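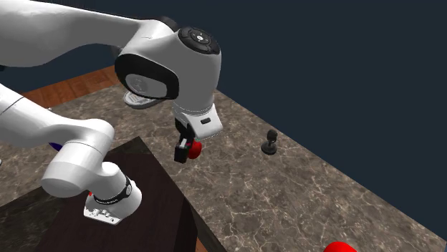
Gray-and-brown marble tabletop, computer rendering.

Marble countertop

A marble countertop is a flat work surface made from one or more slabs of marble, used in kitchens, bathrooms, bakeries, candy shops, bars and, in older houses especially, on washstands and sideboards. It is among the oldest kinds of finished work surface still in everyday use, and also among the most argued over, as people who have lived with one for many years tend to love it dearly and complain about it in the same breath.

The word "marble" is used more loosely in the trade than in geology. To a geologist, marble is a limestone or dolomite that has been changed by heat and pressure until its grains have grown together into an interlocking mass of crystals. To a stone dealer, it may also be any limestone that takes a good polish, and a number of well-known "marbles" of the showroom would not pass a geologist's test. Serpentine, a green stone of quite different makeup, has been sold as marble for so long that most dealers have given up correcting the label.

Material

The main mineral in most marble is calcite, a form of calcium carbonate. Calcite is fairly soft for a mineral, with a hardness of 3 on the Mohs scale, so a steel knife will scratch it and so will a gritty pan bottom dragged across it. Dolomitic marble is a little harder and stands up somewhat better to acids, though the difference in an ordinary kitchen is smaller than salespeople sometimes suggest.

Pure marble is white. Everything else a buyer admires in it, the veins and clouds and smoky patches, comes from other materials that were caught up in the original limestone or carried in later. Graphite and other carbon-bearing matter give grays and blacks. Iron oxides give yellows, pinks, reds and browns. Green usually comes from serpentine or chlorite. Veins often mark old cracks that filled with minerals long after the rock first formed, and for this reason a slab can be weaker along a vein than across it, a point that fabricators keep in mind when they decide where to put the sink.

Finishes

The two finishes most often seen are polished and honed. A polished surface is worked with finer and finer abrasives until it reflects light clearly. It shows off color and veining very well, and it also shows off every ring and spot left by a lemon or a wine glass. A honed surface is stopped earlier in the process, leaving a soft, flat sheen. It etches just as easily, but the marks are much less noticeable against it, and many bakers prefer the feel of it under the hand.

Leathered and brushed finishes have a gentle texture and are more often seen on granite. Tumbled marble is mostly kept for tiles and backsplashes, where no one needs to roll out dough on it.

History

Stone work surfaces are as old as settled cooking, and marble was put to this use wherever it lay close at hand. Food and wine counters in Roman towns were often faced with pieces of colored marble, many of them plainly secondhand, fitted together in a cheerful patchwork with little attempt at matching. Several such counters can still be seen at Pompeii and Herculaneum.

In northern Europe and North America, marble was for a long time too heavy and too costly to move any great distance over land, and it appeared in homes mainly as fireplace surrounds and small tabletops. Canals, and then railroads, changed this. During the 19th century, powered saws brought the price of thin slabs down to where a middle-class family might own a marble-topped washstand or a pastry slab set into a wooden table. Vermont, Georgia and Tennessee all became large producers of American marble, and soda fountains, barbershops and banks took it up with great enthusiasm.

The built-in kitchen counter as we know it now, running in one long unbroken line over a row of cabinets, came later, and when it did arrive it was more often covered in linoleum, tile, steel or, after World War II, plastic laminate. Marble held its place in bakeries and confectioners' shops through these years and came back to the home kitchen toward the end of the 20th century, partly through magazines and partly because machine cutting had made fabrication so much quicker. 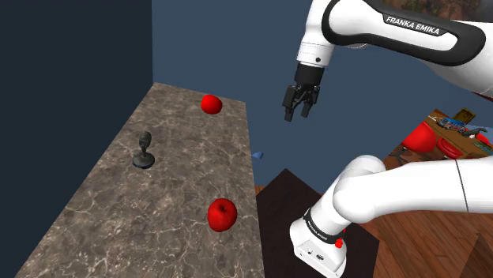
Long counters raise a difficulty that small tabletops never did, namely that slabs come only so big. Once a run is longer than the slab it is cut from, there has to be a seam, and a great deal of a fabricator's skill goes into placing it where the eye will slide past. Seams are commonly set at a corner or in line with the middle of a sink or cooktop, and the two pieces are joined with a tinted epoxy or polyester adhesive. When the pieces are cut from neighboring slabs of the same block and opened out like the pages of a book, the veins mirror each other at the joint. This is called bookmatching, and it uses up a good deal of stone.

Fabrication and installation

Slabs for counters are generally cut two or three centimeters thick. The thinner size is lighter and cheaper but may need a full supporting deck beneath it, and its front edge is often built up with an extra strip so that it looks more substantial than it is. The thicker size can usually rest directly on well-leveled cabinets.

A template is taken once the cabinets are in place, and this order matters a good deal, as hardly any wall in any house is truly straight. Templates were traditionally made from thin strips of wood glued together on the spot, and quite a few shops still work that way, though digital measuring is now common. Cutouts for sinks are the most delicate part of the job. The narrow strip of stone in front of a sink is easily snapped during the move, and many shops let a steel or fiberglass rod into a groove on the underside to strengthen it.

Slabs are carried on edge, in the manner of a pane of glass, and laid flat only at the last moment. A marble slab carried flat can break under its own weight.

Everyday use and care

Two kinds of damage are often mixed up. A stain is color that has soaked into the pores of the stone, such as oil, coffee or rust. An etch is a dull spot where an acid has dissolved a very thin layer of the surface. Lemon juice, vinegar, tomatoes, wine and many bathroom cleaners will etch marble within minutes. Sealers slow down staining by filling the pores, but they do very little against etching, and this is probably the most common disappointment among new owners.

Oil stains can often be drawn out with a poultice, a paste of absorbent powder and a suitable solvent or cleaner, spread over the spot, covered, and left for a day or so. Stubborn ones may need several rounds. Light etching on a honed top can be rubbed out by hand with fine abrasive paper, while a polished top usually calls for polishing powder and patience, or a professional. For daily cleaning, warm water with a little mild dish soap is quite enough, followed by a dry cloth.

Marble feels cool because it draws heat away from the hand readily, and this same quality keeps butter firm while pastry is being rolled. Chocolate workers value it too, spreading melted chocolate across the slab to bring down its temperature during tempering.

See also

Countertop
Soapstone
Terrazzo
Engineered stone
Pastry board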